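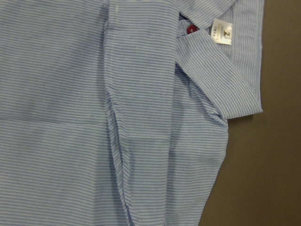 *2 min read*

I've been putting off writing about shirts, mainly as I've been so bad at folding them. For years mine went in the drawer in a sort of loose roll, sleeves wherever they fancied, and then I'd iron one in a panic before going out. But the spring sort-out has reached my wardrobe (the spare room is done, please clap) and the thin stripy summer ones had to be dealt with.

Thin cotton is a pain. It slides about and every little ripple shows, and if it's got that crinkly seersucker look you can't really tell which wrinkles are meant to be there. I used to fight it! Now I smooth the big panels with the flat of my hand, get the body as level as I can, and leave the small stuff alone.

Sleeves are where I always came unstuck. Natália Jireš, who ran the mending evening at Lendholm last September, told me to stop tucking them in first. Lay the shirt down, bring one side over, then let the sleeve come back across at whatever angle it likes before you straighten it. Do the same on the other side. I'd been trying to get both sleeves dead straight before I'd folded anything else, and the front kept twisting up underneath, right along the button band.

The other thing she was keen on was lines. If you've got tape and a bit of paper, stick some down on the table and use them as a guide. I thought this was terribly fussy – I have a perfectly good pair of eyes – but it does help you see when a fold is wandering off. 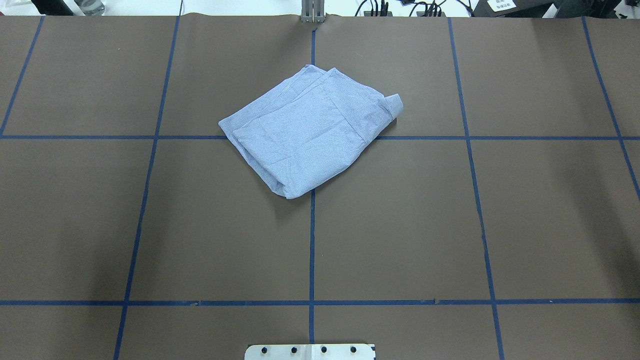
I still end up with a bit of a lean to mine, and there's nearly always a flap poking up at one corner. I've decided I don't mind. A slightly wonky parcel still stacks, and once there's another on top you can't see it anyway. If it really bothers you, undo the last fold only and do that again. Starting from scratch just puts more creases in.

Pillowcases are much easier, by the way, so if you're teaching a child, begin there. My niece did five in the time it took me to do one shirt and was unbearable about it all through tea.

Next time it's jumpers, and whether to hang or fold (fold, obviously, but I'll hear arguments). And if anyone has a spare drawer divider from the old Grallar range, do shout – mine has finally split and I can't find another the right width.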